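### 4.2 The unidentified object on the table

Most of what we found on the work tables at Donow could be named without much argument. Of the 33 items logged in June, 29 were agreed by both coders at the first attempt, and 2 more after a cup of tea. The remainder went into a category we had labelled "Other" in the pilot and which the staff, more candidly, called "bits".

Bits have had a poor press in the literature on household clutter. Flola (our coding scheme, revised twice and still not loved) asks first what a thing is for, and only then where it lives. That order suits spoons. It suits pale boxy casings rather less, as their purpose tends to be known only to whoever bought them, and the knowledge fades sooner than the plastic. Participants at the Lundska site would hold such a thing up, turn it over, declare it important and put it back exactly where it had been.

We therefore added a second question: does the thing have an opening, a cable or a clip? A yes to any of these raised its standing considerably. Owners will part with a plain box, but a box with a hole in it might still be part of something (Figure 3).

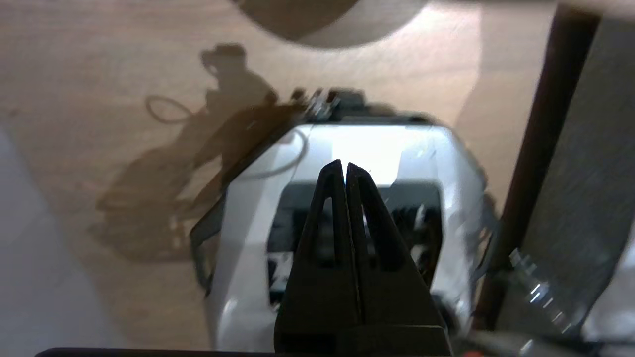 **Figure 3.** A white and light-grey object with a dark rectangular opening, on a wooden tabletop. A thin grey cable curves over its surface.

The Messina households behaved in much the same way, although they had the advantage of deeper drawers. Some 800 minutes of recorded sorting there produced a single trip to the bin, and the item was retrieved before supper. We coded this as "kept".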